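Home | About | Visits | Fees and Funding | Newsletter | Contact

Open day at Lirkimis, Plellanton
2025-02-28

Quick write-up before I forget it all. Got back late, notes are a mess, will tidy later (probably won't). Went to look at Lirkimis for my aunt, who has been on two waiting lists since last spring and needs somewhere with memory support by summer.

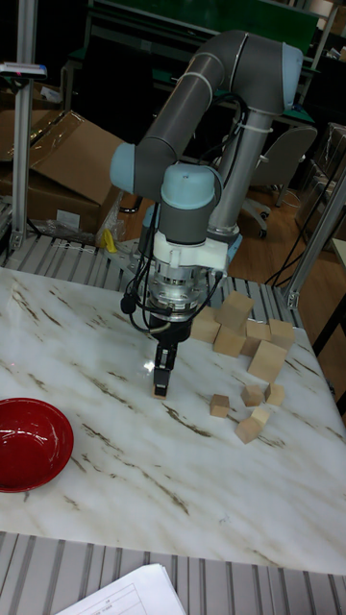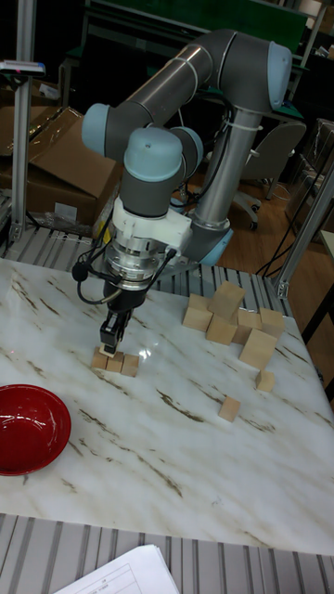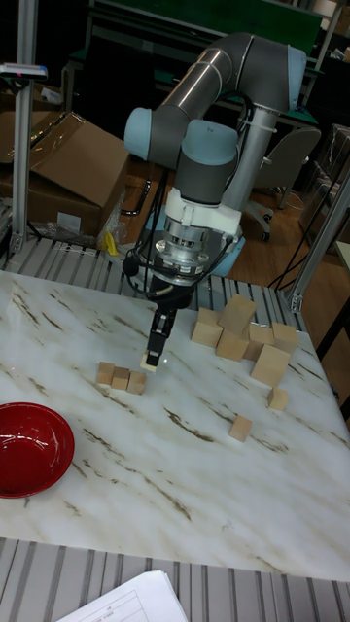
Parking first. Lot is small, full by the time I got there. Overflow is across the road by the church, no sidewalk for part of it, so drop your person at the front door and then go park. There's a bench just inside. Sign-in at the desk, sticker badge, a paper cup of coffee that was fine.

Building is one story, which I liked. Two wings off a central lounge. East wing is assisted living, west wing is memory care with a keypad door. They've got 15 rooms in the west wing, all single. Some face the courtyard, some face the lot. Ask for courtyard. The lot side gets headlights through the blinds, one of the daughters on the tour has her mother there and said so.

Rooms: bed, dresser, chair, closet with a rail at sitting height. You can bring your own furniture if it fits and if the maintenance person looks it over first. No rugs. No space heaters. Own TV ok. Bathrooms have a proper walk-in shower with no lip, grab bars both sides. Emergency cord goes nearly to the floor like it should. I pulled at the one in the show room (with permission) and an aide came to the door pretty fast, but she was in the hallway anyway so I don't read much into that.

Smell: floor cleaner, and soup by the dining room. No pee smell. I always check the corners of the lounge.

Dining. Lunch at noon, supper at five, which my aunt will hate. They said a late tray can be arranged, "late" meaning 6:30. Menu on the wall was for the week before. Soft diet and low salt both done in house. Visitors can eat for 9 dollars, pay at the desk, tell them by ten in the morning. I had the chicken and rice. Bland but hot, and the portion was big. Residents at the next table were getting real help with eating, aides sitting down next to them, not standing over. Good sign.

Staffing, the part I came for. Daytime in memory care is three aides and a nurse who splits between wings. Nights it's two aides and the nurse is on call. I asked how long on call takes and got a bit of a fuzzy answer. Wrote it down to ask again. Turnover, also fuzzy. A doctor comes in twice a month, and families can keep there own doctor if they handle the rides.

Activites: chair exercise most mornings, music twice a week, a hairdresser, gardening in raised beds once it warms up. Kids from the grade school come over to read. The board in the lounge was up to date, unlike the menu. I saw maybe half the chairs filled for music and a couple of people asleep, normal. The west wing does its own smaller version.

Family council meets monthly, evenings. You don't have to wait until your person moves in, you can sit in on the next one in March. I'm going to if I can get off work.

Money. 2000 to hold a room, refundable minus a cleaning charge if you back out before move-in. Get that in writing, the brochure says it one way and the contract says it another. Monthly depends on the care level and they won't quote until the nurse does an assessment. Laundry included, haircuts not, briefs not unless you buy through them. Extra 896 a month if someone needs two people for transfers. That one was on page four of the handout and wasn't mentioned out loud.

Compared with Nedeljković (saw it before Christmas): Lirkimis is cleaner and calmer, food is about even, Nedeljković has the better nurse coverage at night and a van that really runs. The van at Plellanton is "being sorted out." Compared with Lelau: no contest, Lelau had two people to a room and a TV blaring in the hall. Lelau is closer though, ten minutes from my cousin.

Things to ask if you go:
- nurse response time at night, an actual number
- what happens when care needs go up, do they keep them or move them
- how they handle hospital returns, is the room held and who pays
- can you see the last inspection report (it was in a binder at the desk, I only got through half)
- the van

Tour took just over an hour plus lunch. They'll show you around without an appointment but call first for the west wing, they keep it quiet after two.

Still need to read the rest of the contract and call about the assessment. Will post the answer on the night nurse when I get it.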